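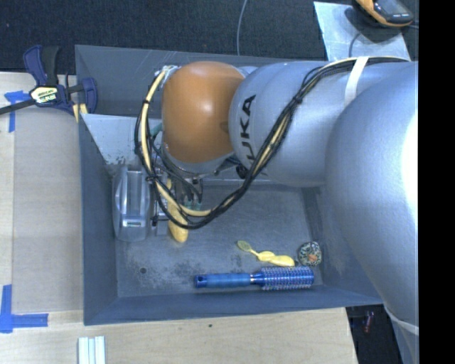
El cajón gris y todo lo que acaba dentro

Todos tenemos un sitio de la casa donde las cosas van a parar sin que nadie las haya mandado allí. En la mía es un cajón grande, gris, de esos de paredes inclinadas, que vive encima de la mesa de madera clara y que ya lleva dos mudanzas (¡dos!) a la espalda. El suelo lo tiene hecho un cuadro, con rayitas finas por todas partes y unas manchas oscuras que he frotado con bicarbonato, con vinagre y con un jabón que me recomendó Rokeya y que olía a barco. Siguen ahí. Me he rendido y ahora hasta les tengo cariño.

Lo que más me divierte es lo que convive ahí dentro. Una cosa amarilla y alargada con toda la pinta de plátano, y al lado, pegado a la pared, un plástico translúcido, de bordes redondeados y hundido por el centro. Le pregunté a Wilmer si era suyo y me contestó que «depende de para qué lo quieras», o sea que sí.

Fruta de verdad ya no dejo, que en diciembre me olvidé dos mandarinas debajo de unos papeles y todavía me acuerdo.

Qué hago yo con el cajón

Vaciarlo entero, siempre. He probado a ir sacando cosas sueltas y es un desastre, porque vuelvo a meter la mitad. Ahora lo vuelco todo sobre una toalla vieja, a eso de las 9 de la noche, con la radio puesta, y voy haciendo montones: lo que tiene sitio, lo que es de otra persona y lo que no sé ni qué es. Este último montón crece que da gusto.

Luego le paso un trapo húmedo por dentro, insisto en las esquinas (ahí se queda toda la pelusa) y lo dejo boca abajo un rato.

Thilini me dice que compre separadores, que ella los tiene en Mekthorpe y le cambiaron la vida. Puede ser, pero me conozco: acabaría con tres separadores llenos de cosas misteriosas. De momento sigo con la toalla. Si alguien ha conseguido quitar manchas de este tipo, que me lo cuente en los comentarios, ¡por favor!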